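双腕マニピュレーション設備 調達・予算・導入計画に関するFAQ

この記事は約12分で読めます
更新日 2022/3/30

本ページは、棚への出し入れ作業を対象とした双腕ロボット設備について、購買担当者および設備計画担当者から寄せられる質問と回答をまとめたものである。対象機種は当社Orkuraが取り扱う双腕構成(以下、標準構成)とし、他社製アームを持ち込む場合は該当項目に注記した。金額の単位は特に断りのない限り千円、税別とする。

1. 見積りと予算

Q1-1 見積書の金額には何が含まれるか。
アーム左右各1台、グリッパ左右各1台、頭部カメラ、制御盤、台車、機内配線、標準ソフトウェアの初年度ライセンスを含む。作業対象の棚、かご、ワーク、床の補修、電源工事、搬入経路の養生は含まない。予備のグリッパ指は別明細とする。

Q1-2 予算申請の段階で概算が必要である。どの数字を使えばよいか。
標準構成の概算は2,000とは別枠で管理するよう依頼している。2,000は周辺設備(棚、電源、安全柵または区画表示、治具)の計画上限であり、本体の価格ではない。本体は仕様確定前でも概算書を発行できるので、営業窓口に構成表の写しを添えて請求されたい。過去に、周辺設備の上限額を総額と読み違えて申請し、差し戻しになった事例がある。申請書には本体、周辺設備、保守の3行を必ず分けて記載すること。

Q1-3 保守費はどの費目に入れるか。
年間保守契約は715。初年度は無償保証期間と重複するため、2年目から計上する。会計処理上の費目は各社の規程に従うこと。当社の請求書には「保守役務」と記載される。

Q1-4 消耗品の予算はどの程度見ておけばよいか。
グリッパの指先パッドと手首部ケーブルの交換キットが主な消耗品である。年間分のキットは524。交換周期は動作回数と把持力の設定に依存し、当社では運転ログから算出した周期を納入後の初回点検時に提示する。それ以前は年1キットで予算化しておけば足りる。

Q1-5 リースまたは賃借は可能か。
可能。ただし周辺設備はリース対象外とする。床への固定を伴う設備は、返却時の原状回復費が利用者負担となる。月額は期間と与信により変わるため、一覧表は公開していない。

Q1-6 見積書の有効期限は。
発行日から60日。為替条項のある構成品が含まれる場合は30日とし、見積書の右上欄に表示する。期限切れの見積書を用いた発注は受け付けるが、価格は再計算となる。

2. 機種と構成の選定

Q2-1 片腕で足りるのではないか。
棚に置くだけの作業で、かごを固定台に置ける場合は片腕で成立する。かごを保持したまま段を移る作業では、かご側の腕が必要になる。片腕構成を採用して後から腕を追加した場合、制御盤の交換と再校正が発生し、初めから双腕で購入した場合より総額は高くなる。判断がつかないときは、作業を棚の段ごとに書き出し、かごの置き場が確保できない段があるかを確認する。ひとつでもあれば双腕を推奨する。

Q2-2 可搬質量はどう読めばよいか。
カタログの可搬質量はアーム先端での値であり、グリッパの質量を差し引く必要がある。かごを持つ側は、かご自体と満載時の内容物を合算し、さらに腕を伸ばした姿勢での低減率をかける。ワーク側の腕だけを見て機種を決めると、かご側で不足する。左右で異なる機種を選ぶことも可能だが、予備品の共通化ができなくなる。

Q2-3 棚はどのようなものを用意すればよいか。
市販の箱型棚でよい。専用棚は不要である。選定時に確認する項目は、区画の内寸、仕切り板の厚さ、背板の有無、最下段の高さ、表面の反射の五つ。特に内寸は、ワークの寸法ではなく、グリッパを差し入れた状態の外形に余裕を加えて決める。仕切りのある棚では、手首のケーブルの膨らみも外形に含める。

動作範囲と棚の区画との関係は、図面だけでは把握しにくい。グリッパと側板の間隔、かごを保持する腕の位置は、発注前に同等の配置で確認することを勧める。

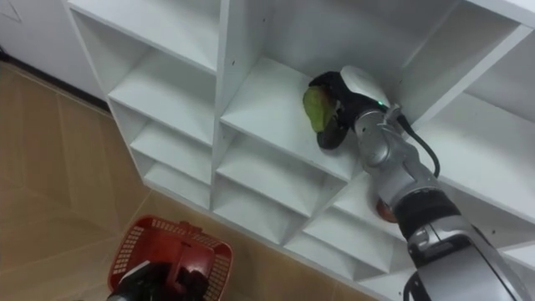 図1 箱型棚での作業。右腕で緑色のワークを把持、左腕で赤いかごを保持。

Q2-4 棚の区画の奥まで使えるか。
使えるとは限らない。頭部カメラから見下ろす配置では、下段ほど奥側が上の棚板に隠れやすい。また前腕が手前の視界を遮るため、ほかのワークが腕の後ろに入ることがある。計画段階では、各区画の手前側のみを使用可能領域として収容数を算出し、奥側は現地試験の結果で追加する。手首カメラの追加で改善する場合があるが、ケーブルが1本増えるため区画の内寸条件を再確認すること。

Q2-5 白い棚は認識に不利か。
白い棚板は背景として均一である一方、上からの照明が棚面で強く反射すると、明るい色のワークの輪郭が抜けやすい。照明の位置を変えられない現場では、つやの少ない表面の棚を選ぶ。棚の買い替えより照明カバーの追加のほうが安価な場合が多く、先に後者を見積もること。

Q2-6 丸い物や形の揃わない物は扱えるか。
標準の指で把持できる形状は広いが、置いた後に転がるかどうかは別の問題である。平らな棚面に丸いワークを置く計画では、滑り止めシートまたは浅い受け皿を周辺設備費に入れておく。青果のように表面が傷みやすい物は、把持力の上限設定と軟質パッドを併用する。パッドの材質証明が必要な場合は発注時に申し出ること。納入後の発行には別途費用がかかる。

Q2-7 かごの指定はあるか。
指定品はない。条件は、取っ手が立った状態で指が入ること、満載で変形しないこと、側面の穴に指先が引っ掛からないことである。取っ手を把持すると指がかごの開口部に被さり、上からの視界が狭くなる。かご内の残数をカメラで確認する運用を予定している場合は、開口の大きいかごを選ぶか、確認時に一度台に下ろす動作を工程に入れる。後者はサイクルタイムに影響する。

Q2-8 他社製のアームを流用できるか。
Tarkico製の制御盤に接続済みのアームについては、インターフェース変換ユニットを介して流用できる。Oltell製グリッパは機械的には取り付くが、状態表示灯の信号を当社の制御盤で読み取ることができない。いずれも性能保証の対象外となり、受入試験は利用者側の責任で実施する。

3. 設置場所の計画

Q3-1 床の条件は。
台車を固定しない運用では、床の段差と目地が停止位置の再現性に影響する。タイル床でも設置は可能だが、目地をまたいで停止する位置は避ける。停止位置を先に決め、その周囲の目地と傾斜を現地調査票に記入して返送されたい。調査票の写真欄は任意である。

Q3-2 棚は固定する必要があるか。
必要である。空の棚は軽く、グリッパが側板に触れただけで位置がずれる。壁への固定金具または床側の位置決め金具のいずれかを用いる。幅木のある壁では棚の背面と壁の間に隙間が生じるので、スペーサの厚さを事前に測っておくこと。固定工事は周辺設備費に計上する。

Q3-3 最下段は使用できるか。
標準構成では、最下段への進入姿勢が最も制約を受ける。かごを持つ腕と床との間隔も小さくなる。最下段を使用する場合は、昇降台車への変更、または棚の底上げを検討する。費用は棚の底上げのほうが小さい。上段の到達範囲が足りなくなることがあるため、変更後の高さで全段を再確認する。

Q3-4 電源と通信は。
単相200Vの専用回路を1系統、有線LANを1口用意する。延長コードの使用は認めない。無線接続は遠隔監視に限り使用できる。分電盤の空きがない場合、工事の手配だけで納期を超えることがあるため、発注と同時に着手すること。

Q3-5 安全区画はどこまで必要か。
リスクアセスメントの結果による。当社は評価の雛形を提供するが、評価の実施と承認は利用者側で行う。計画図には、両腕を伸ばした範囲に加えて、保持したかごの外形を含めること。かごの分を落とした図面が非常に多い。

4. 納期と日程

Q4-1 標準納期は。
受注後14週。グリッパ指を特注とした場合は18週。5月の連休は工場の稼働日に算入しない。年度末の検収を希望する場合は、受入試験に要する5営業日を逆算して発注日を決める。

Q4-2 分割納入はできるか。
本体と周辺設備の分割は可能。左右の腕を分けて納入することはできない。左右の相対校正を工場で行ってから出荷しているためである。

Q4-3 事前に試験だけ依頼できるか。
Kravchuk試験室で受け付けている。ワーク、かご、棚(または同寸の棚板一式)を送付のこと。試験は2日単位、結果は測定値と動画で提出する。試験費は、6か月以内に本体を発注した場合、本体価格から控除する。返送を希望しないワークは試験室で廃棄する。生鮮品は事前連絡のないものを受け取らない。

5. 受入試験

Q5-1 合否の基準は誰が決めるか。
利用者が提示し、双方で合意した試験仕様書による。提示がない場合は当社の標準仕様書を適用する。標準仕様書は、空の区画への配置と、配置済みワークの取り出しを別々に判定する。片方のみの合格は不合格として扱う。

Q5-2 試験に使うワークの準備はどちらが行うか。
利用者が準備する。実物を推奨する。模擬品を用いて合格した後、実物で把持力の再調整が必要になっても、保証の対象とはならない。

Q5-3 不合格の場合の費用は。
当社の責による再試験は無償。棚の位置ずれ、照明条件の変更、ワークの仕様変更による再試験は有償とし、技術者の派遣費を実費で請求する。

6. 保守と更新

Q6-1 最初に傷むのはどこか。
手首部のケーブルである。棚の区画に出入りする動作では、ケーブルのたるみが側板と擦れる。月次点検で外被を確認し、擦れ跡があれば固定位置を変更する。たるみを詰めすぎると手首の回転時に引張りが生じる。調整値は保守手順書の表を参照のこと。

Q6-2 ソフトウェアの更新は必須か。
安全関連の更新は必須、機能更新は任意。機能更新を3回以上見送ると、次回更新時に再校正が必要となり、その作業は保守契約に含まれない。

Q6-3 棚を増設した場合の手続きは。
同一寸法の棚であれば、区画の登録を追加するだけでよい。寸法の異なる棚は到達範囲の再計算を行う。増設後の配置図を保守窓口へ送付すること。届出のない配置変更に起因する接触は、保証の対象外となる。

7. 問い合わせ区分

見積り・契約:Effie Galbraith
機種選定・配置図の確認:Nazar Stelmakh
Kravchuk試験室の予約:Afroza Wickramasinghe
保守・消耗品:Yurii Semeniuk

配置図はPDFまたはDXFで受け付ける。手書きの場合は棚の内寸と床からの高さを数値で記入すること。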